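Cleaning a contact lens case properly (and what you can skip)

Most advice on lens cases comes from people who sell lens cases. I have tried the UV box, the fizzing tablets and a Bodeck "self-cleaning" case that needed cleaning. What follows is plain and takes a few minutes a day.

You need: your usual multipurpose solution, clean hands, a clean tissue. No tap water at any stage.

1. Wash your hands with plain soap, rinse, and dry them on something that doesn't shed.
2. Put your lenses in, then tip out all the old solution. Topping it up is false economy.
3. Rub the inside of each well with a clean finger for 15 seconds or so.
4. Rinse wells and caps with fresh solution and wipe them with the tissue.
5. Leave the case face down on a fresh tissue, caps off, until tonight.
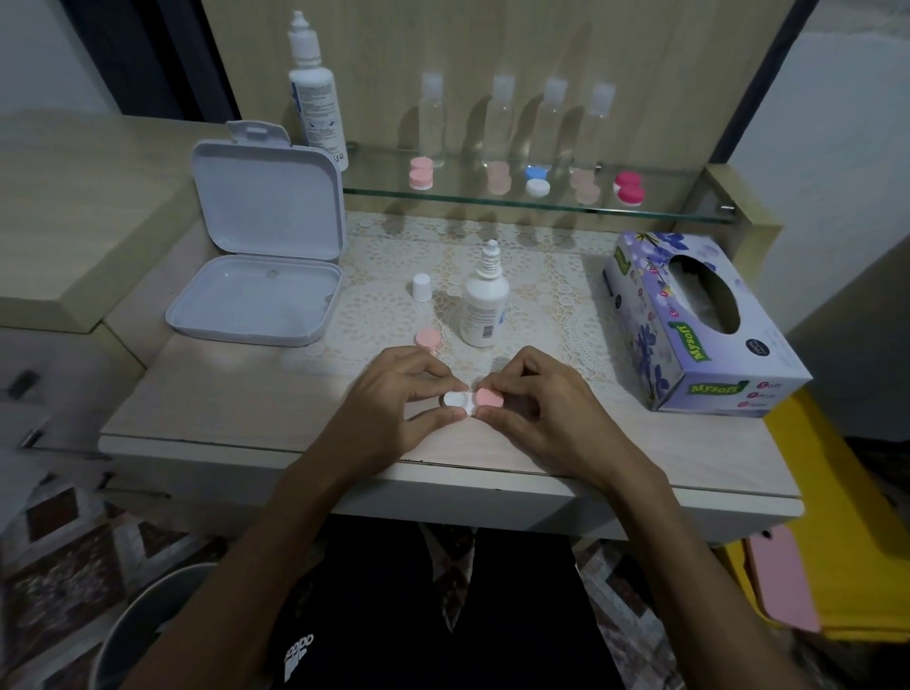 Color coding is the one gimmick I'll defend. Left and right lenses look the same at 6 a.m., and the raised L on most cases is useless without your glasses on. A white cap on one side and a pink one on the other settles it, provided you always use the same side for the same eye. I'm less sold on doilies. Lace is pretty under a bottle of solution, but I wouldn't dry a case on it - fibers, dust, and when did you last wash it?

Replace the case at least every three months. If yours is new in April, it goes in the trash in July, however clean it looks.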